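Cahier d'atelier – Flinholm, poste 6
Jeudi, reprise à 14 h

Tâche « chaussures » du lot ménage : une paire de claquettes à remettre à l'endroit et à ranger sous la petite plateforme, semelles vers le bas. On travaille toujours avec les deux pinces tenues à la main, la politique Firnitz ne passera sur les bras qu'après relecture des démonstrations. Total enregistré à midi : 1 043 épisodes sur les 2 000 prévus, dont 494 avec une claquette retournée au départ.

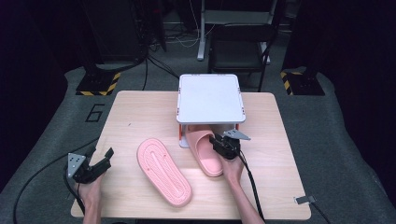
Poste 6, claquette gauche semelle en l'air, pince droite sur la bride de l'autre.

La prise par la bride reste la plus simple à apprendre. Le bord est accessible et on peut pousser sous la plateforme sans lâcher. Pour la claquette retournée, c'est autre chose : pas de bride à saisir, il faut prendre par le flanc de la semelle et tourner le poignet. Wainwright fait ce geste en deux temps, moi en un seul. À uniformiser avant de continuer, sinon le modèle va hésiter entre les deux (déjà vu en février avec les torchons).

À noter aussi : le câble de droite passe sur la table. Le faire descendre par l'arrière. 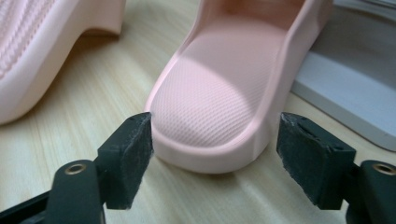
Vue pince – notes et relevé : Mohsin Khokhar

Essai de prise par le bout. Le patin gauche arrive au rebord alors que le droit en est encore à distance. Si on ferme comme ça, je m'attends à ce que la claquette pivote au lieu d'être serrée. Recentrer d'abord, fermer ensuite.

Les patins ont les bords effilochés. À changer avant lundi, et noter la référence cette fois.

Kurnetti demande si on peut annoncer que la machine « range l'entrée ». Ma réponse est non. Sur 478 essais en autonomie de la version précédente, les échecs venaient presque tous du retournement. Ranger une claquette déjà à l'endroit, oui, sur cette table et avec cette paire. Des bottes, des lacets, un tapis qui glisse – on n'a rien essayé.

Reste à faire : refaire une série avec la paire inversée gauche/droite, puis revoir l'éclairage, tache claire sur la semelle intérieure.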